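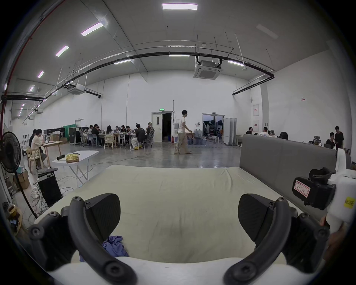

Folding a long-sleeved top on the bed

Quick one. You need a bed, a top, a few minutes. No folding board, no special bins. I've been doing mine this way since February and the drawer still closes.

What you need

A flat bed with the covers pulled off, down to the fitted sheet
One long-sleeved top, clean and all the way dry
A drawer or shelf with some room in it

Before you start

Clear the bed. All of it. Bags, chargers, the other laundry, off. Run your hands over the sheet from the middle out and get the worst wrinkles flat. A lump in the sheet turns into a lump in the fold. Doesn't have to be perfect, mine never is.

Stand at the long side if you can reach. If the headboard's in your way go to the foot end. Soft mattress is fine, just press lighter.

Step 1. Shake it out

Hold by the shoulders, two hard shakes. Crumpled stuff straight from the basket needs this more than anything else on the page. Sleeves inside out? Fix them now, you will not want to later.

Step 2. Lay it face down

Collar away from you, hem toward you. Pull the hem straight, then the sides. Smooth the body with your palm, top to bottom. Leave the sleeves wherever they land for a minute.

Step 3. Get the body square

Most people rush this. Tug each bottom corner untill it's a real corner. Diagonal wrinkles mean one side is pulled lower than the other, so lift that side, let it drop, smooth again.

Step 4. Sleeves

Fold one side in, a third of the way across the back. The sleeve comes with it and sticks out the far side. Now bend the sleeve at the shoulder so it points down at the hem. It'll want to make a hook instead of a straight line.

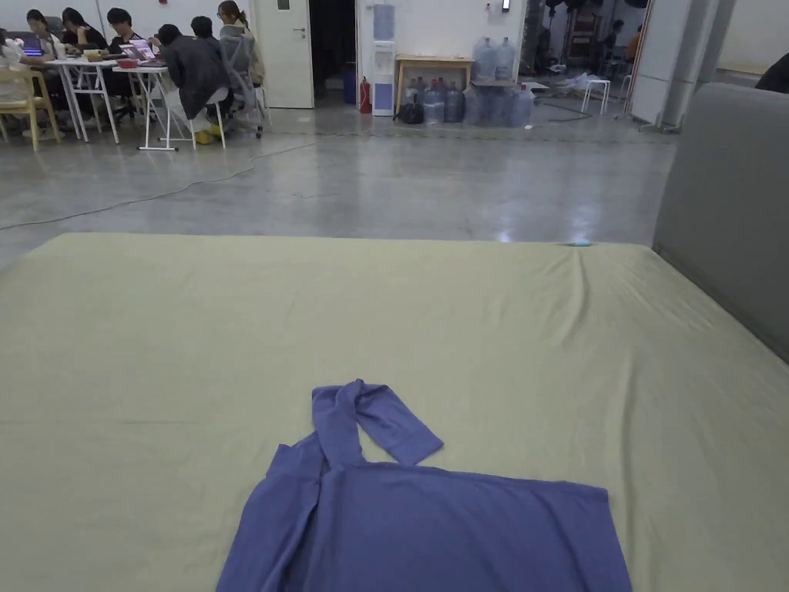
Flatten the bend with the side of your hand and slide the cuff over till the whole sleeve lies on the body. If the cuff hangs past the hem, turn it back up. Same on the other side. You should have one long strip now, collar at the top, no fabric poking out.

Step 5. Fold up

Hem up to the middle. Then up again to the collar. Thin tops can take a third fold, sweatshirts can't, they just spring open.

Step 6. Flip and put away

Turn it over so the smooth side shows. Stand it on its edge in the drawer, fold side up. Don't cram.

If it goes wrong

Strip is wider at one end: side folds weren't even. Open it, back to step 3.
Bunched up down one side: the fabric is doubled over on itself. Pull it out from the hem, not the sleeve.
Slippery fabric: lay a dry hand towel under it, helps alot.
Won't stand up in the drawer: try one more fold, or just lay it flat. Fine either way.

Hoodies are a different thing, the hood goes down over the back first and then it's the same steps from 4 on. Will do a seperate page for those.

Posted 10/01/2020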